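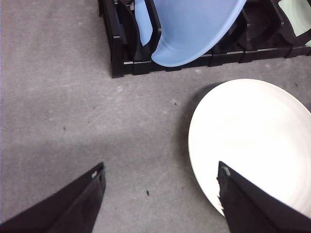
House rules for the arm bench, version 2

I put our recording rules up here in January and they've been out of date for a while. Ehsan Sial asked me on Thursday which version he should be following and I couldn't tell him, so I've sat down and rewritten the lot. The old post is gone. If you printed it, bin it.

Background for anyone new. We're a small group at Hirkau and we drive a two-fingered arm by hand to record it doing kitchen jobs: plates into a dish rack, fruit into a bowl, that sort of thing. One run of a task is an episode. The plate task is the one we do most, and we have 3000 episodes of it on the server. I would not train on all of them. A fair chunk of the early ones were recorded by four people with four different ideas of what "done" meant.

These are rules for us, on our bench. They aren't a standard and they don't replace the safety sheet on the door, which you sign before you touch anything.

Before you start

Check the e-stop by pressing it. Looking at it doesn't count. Trevor Ross found it unplugged once after the bench had been moved to clean behind it, and three of us had used the arm that morning.

Hands out of the reach area whenever the arm is enabled. If you need to shift a plate, disable, shift it, step back, enable. This is the rule people break most, me included, and it's the one I'll stop a session over.

Wipe both lenses, the wrist one and the fixed one. Use the cloth in the tin. Then bring up both streams and look at them for a few seconds each. You want the gripper tips showing in the wrist view, and in the fixed view you want the whole rack, both ends.

Don't move the fixed camera. If it's been knocked, say so in the log and start a new session number. Do not nudge it back to where you think it was and carry on under the same number. I lost a week to that.

Setting the objects out

The plate you're going to move starts flat and fully clear of the rack. The other plates can already be standing in their slots, and I'd like it if they often were, in different slots each time. The early recordings nearly all start with a bare rack and the policy we trained on them was hopeless the moment it met a plate that was already there.

Change the layout between episodes. People get into a rhythm and put the plate down in the same spot over and over without noticing. The start sheet Benjamín Gaete made gives you a random starting position for each run. Use it even when it gives you an awkward one. If the arm really can't reach, skip to the next line and tick the skip box.

The grey surface picks up fluff and crumbs. Brush it at the start of the session, and after that leave it be. I used to ask for it spotless and I've changed my mind. A few specks won't hurt and stopping every five minutes to clean makes people rush the driving.

Chipped plates come off the bench. Put them in the box under the sink, not back in the cupboard.

Driving

Slow on approach, and settle before you close. I'd like to see a short pause with the fingers either side of the rim. New drivers tend to close while they're still moving and the plate skates.

Take hold of the rim and keep off the middle of the plate. Lift, then turn. Turning while the edge is still on the surface wears the finger pads, and pads are the thing we spend the most on.

Pick an empty slot and commit to it. If you change your mind halfway across, finish the placement anyway and mark the episode as hesitant. We keep those, but separately.

A plate is placed when it stands in its slot with the gripper open and backed off. It can lean, they all lean a bit in this rack. What it can't do is rest on the fingers when the recording stops.
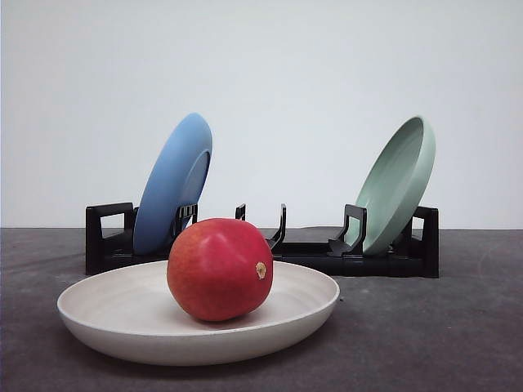
Fruit has its own rules and they're shorter. It goes in the bowl, it stays in the bowl, and the bowl ends up where it began or near enough. Close on it gently. The force limit for fruit is a separate profile from the one for plates and you have to choose it yourself, it won't switch over when you change tasks. Look for bruises at the end of the day and swap anything that's gone soft. Don't eat the bench fruit, it's been handled by everyone and by the arm.

If the bowl is in front of the rack, check the fixed view again before you record. Something tall in the bowl can hide part of the slots behind it. That's fine for a fruit episode. For a plate episode, slide the bowl along.

Keeping and throwing away

Failed episodes get kept. Mark them failed, write a few words on why, move on. I know it feels bad to leave a string of drops with your initials beside them. Abelardo Lucero's batch of 400 has more failures marked than anyone's and it's the batch I trust most.

The only things you delete are recordings where a camera dropped out or a person came into view. Those go the same day. If it's a person, tell me as well.

Stop after 20 episodes and have a proper break, away from the bench. You can hear it in the motors when somebody's tired – lots of little corrections. Then swap drivers if there's another one about.

Log entries go in before you leave. Session number, task, driver, force profile, anything odd. "Normal" is an acceptable entry. Blank isn't.

Things I haven't settled

Lighting. At the moment it's overheads on, blinds down. Ehsan wants some sessions with the blinds up to get more variety, and he's probably right, but I'd want them tagged and there's no field for it in the log yet.

Whether two people can share a session number if they swap partway. The current answer is no. It makes the numbering ugly and I've had complaints.

Also the spare finger set. It's a slightly different length from the one that's fitted now, so please don't put it on until I've redone the calibration. I'm hoping to get to that next week and I'll update this post when it's done.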